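Vitale Home Board > Closets, Drawers and Laundry
Topic: Button-up shirts that won't stay folded, and am I using the wrong surface?

butterdish_lane
Posts: 1128

Hello everybody, I've been reading this board for ages and I finally have something worth starting a thread over. I can fold T-shirts all day long and they come out like little books. Sheets, fine. Pajamas, fine. But give me one long-sleeved button-up in a soft fabric and I lose my mind, because by the time I've got the second sleeve tucked the first one has slid out the side and the collar has gone flat as a pancake.

I've been working on top of the green woven mat with the straw one under it, mostly because I like how they feel and they were already out for the summer. The one giving me the most grief is the mustard yellow. I want it to end up the same width as everything else so the stacks don't lean. 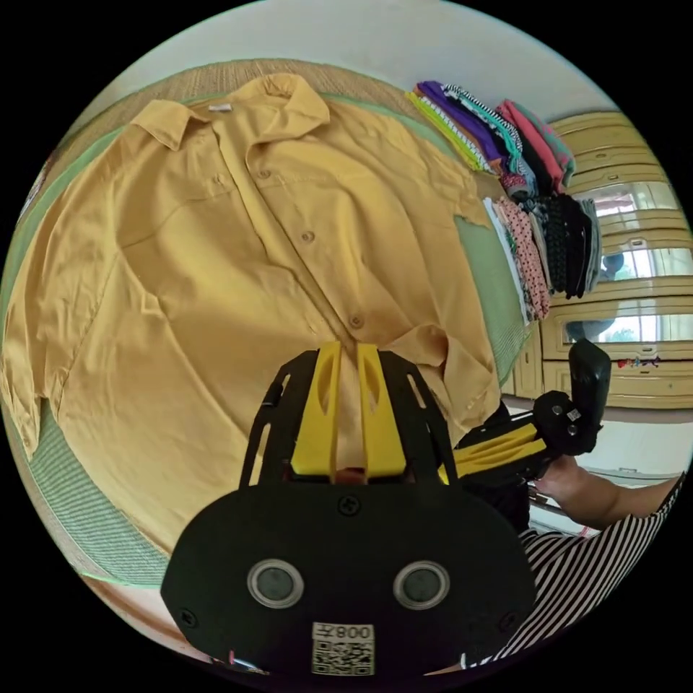
The mustard shirt face up, with the finished stacks next to it.

So, two questions. Do you start face up or face down? And do you button it first? My mother buttoned every single one, top to bottom, and I just don't have that kind of patience with 18 shirts to get through.

plumcake_attic
Posts: 3807

Oh, I love this question! Face down, always, and I will go to my grave on it. Button the top one, the middle one and one near the bottom, turn the whole thing over, and smooth it from the center out with the flat of your hand. Then bring one side in to the middle of the back, fold the sleeve down along itself, same on the other side, and fold up from the hem. You can't keep a collar nice if you're folding with it looking at you.

I'd also say your mats may be part of the trouble (I know, I know, they're pretty). Anything with a weave in it grabs at soft cotton, so you pull to straighten one side and the other side doesn't follow. I lay an old flannel sheet over the bed and everything glides.

dusty_thimble
Posts: 10

I'm going to disagree with the flannel. I tried that and everything glided, all right – straight off the bed. A bit of grab is what you want. I fold on a straw mat at my sister's place every June and those are the neatest shirts I turn out all year.

Face down I agree with.

butterdish_lane

Thank you both, and sorry for disappearing, I had supper on. I'm staying with the mats for now because dusty_thimble has a point about things sliding. What I will admit to is a bad habit of picking a shirt up by one spot and dropping it back down when a fold goes wrong, and then I have to smooth the whole thing from scratch. The polka dots never do this to me. That one is a big plain rectangle, and it folds up if you so much as look at it.
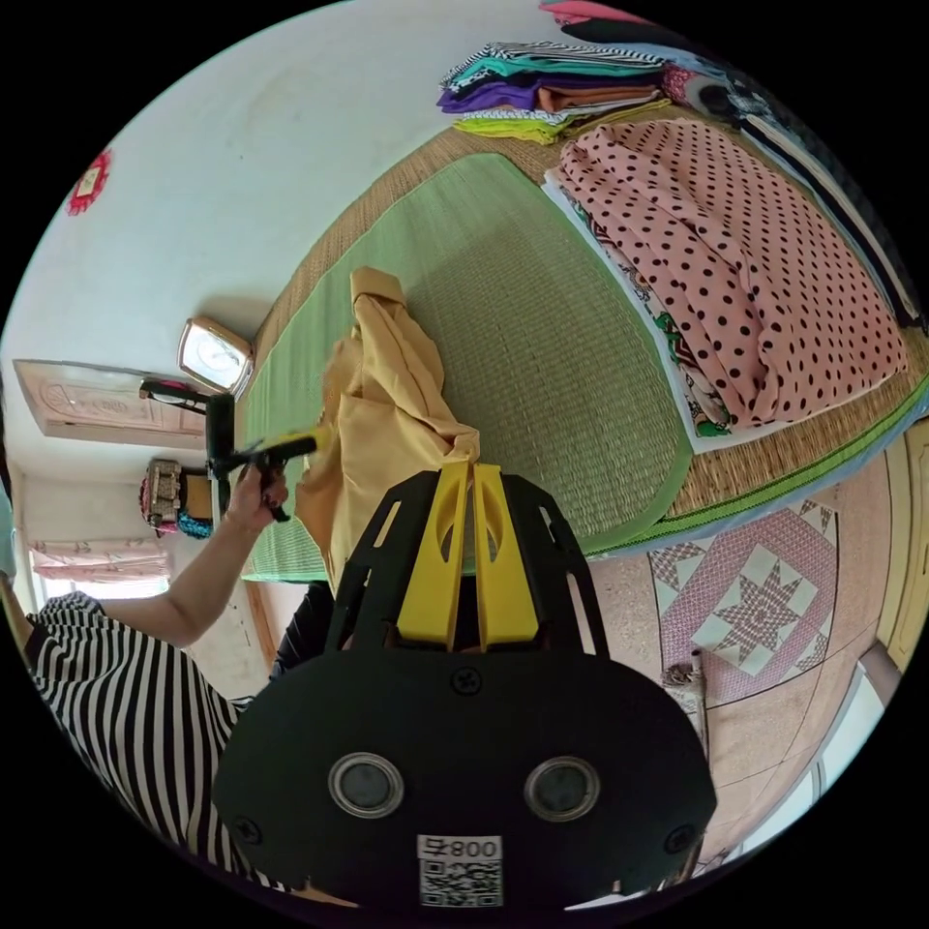

Mustard in a bunch on the green mat, pink polka dots folded and behaving.

plumcake_attic

Well, there's your answer! Don't pick it up. When a fold goes wrong, open only that fold, leave the rest lying there, and slide your hand underneath to get the crease out. I used to give mine a good shake every time and I was making twice the work for myself.

Have you thought about a folding board? I have the Dultau one and I got it for exactly this. Same width every time, which sounds like what you're after.

marlow_and_moths
Posts: 18

May I put in a word for not folding them at all? I hang anything with a collar. You can fold a button-up as carefully as you please and it'll still want ironing when it comes out of the drawer. I went through a whole phase with boards and clips and the Vulus drawer dividers, and in the end I bought a pack of decent hangers and felt ten years younger.

butterdish_lane

I hear you on hanging, and the nice ones do get hung. But rod space is what I'm short of, and shelves I've got. I'd like to give folding a fair try before I surrender. What would you change about the setup?

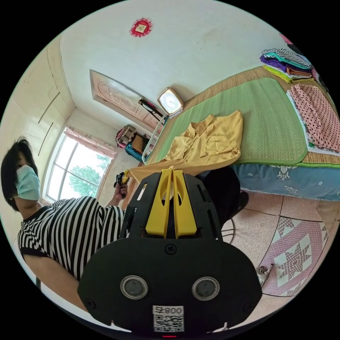
dusty_thimble

Sleeves are where I'd start, before you spend a dime on a board. Get both of them up onto the flat surface and lay them straight out from the shoulder, and only then touch the body of the shirt. You've got one hanging off the near edge of the bed, and the weight of that cuff will keep tugging the shoulder out of line however well you smooth the rest. Push the whole shirt farther in, toward the middle, or turn it so the hem faces you. I'd move the folded things somewhere else too, and give yourself the full width to work with.

plumcake_attic

Agreed on the sleeves, not on moving the stacks. I keep mine right beside me so I can lay each new one on top and check the width as I go. If you clear them off to a chair you only find out at the end that half of them are too wide, and then you're doing it all over again with a cold cup of coffee.

butterdish_lane

I'm with plumcake on this one. I like the stacks up at the top where I can see them, brights together and the darks and grays in the other pile. Wardrobe's right there for when I'm through, too.
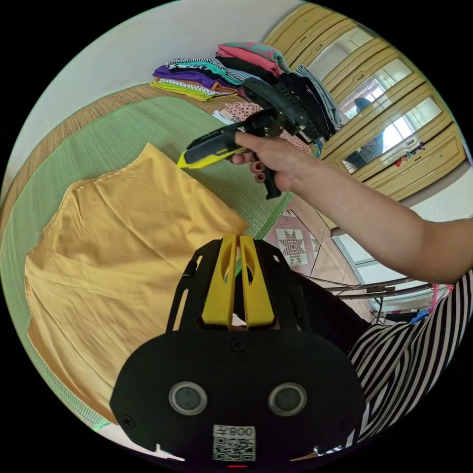

Mustard spread flat, folded piles at the top of the mat, wardrobe over on the right.

marlow_and_moths

That's a lovely wardrobe, I do like mirrors on the doors. I'm still a hanger person, but for a shirt like that I'd fold it in thirds lengthwise and then roll it loosely from the hem, collar last. It won't match your stacks, but it'll wear better.

dusty_thimble

Rolling a collared shirt! You're braver than I am. It does fine for travel, but on a shelf mine unrolled themselves within the week.

marlow_and_moths

Then you're rolling them too loose. The thirds matter. I keep two Jullelis linen ones that way and they haven't budged.

butterdish_lane

All right, I have my homework. Three buttons, face down, sleeves up on the mat first, and no picking it up when I get cross. If it still beats me I'll look into that Dultau board. plumcake, does yours work on long sleeves, or do you have to fold those in by hand first?

plumcake_attic

By hand first, then the board does the sides. Get the large, the regular one is too small for anything past a kid's shirt.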